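# Rikitthorpe Laundry Words

A word list for the washing, folding and mending talk of Rikitthorpe, kept by people who should probably be doing the ironing.

## What is in it

400 entries, one per line, in a plain text file called `words.txt`. Each line has the word, a meaning, and the street where we heard it. Tabs sit between the columns. Please don't open the file in a spreadsheet and save it again. Somebody did, and "mar-3" (a third rinse) became a date.

- 74 entries are about damp.
- 4 entries are rude. They are marked `R`, and are much the most downloaded.

## Where the words came from

We asked on doorsteps, at the Wosanell bus shelter and in the queue at the dry cleaner's. Spelling was settled by whoever was holding the pen. Where two people disagreed about a meaning we kept both, and where they disagreed loudly we put them on separate lines.

Meanings are given in the speaker's own words where we could read our handwriting. "Flonning", for instance, is "hanging a sheet so next door can't see the other sheet".

## Known problems

The east side of town is thin, as it rained. Older words for starch are better covered than anyone needs. Words for tumble dryers are nearly all complaints. The street column says "Lei" for anything heard on Lei Lane, Lei Close or Lei Rise, and we can no longer tell them apart.

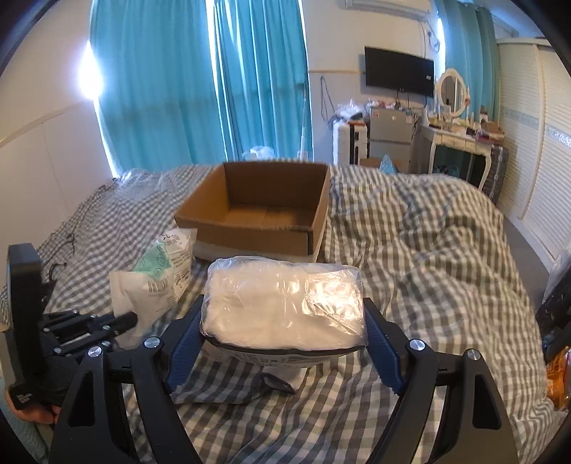 **Stalent Dialect Club, Household Words Section**

## Using it

Copy it, print it, read it aloud to relatives. If you publish from it, name the club and keep the street column. Don't use it to work out how people in Wosanell speak; they have their own list and have been quite sharp with us about it.

Corrections go to Qianru Mao, who merges them in batches. Send one word per message, with the street. "My nan said it differently" is welcome, provided you say how.

Last changed 17 August 2026: removed 100 duplicates, all of them "peg".

Contact the section | © Stalent Dialect Club | Back to top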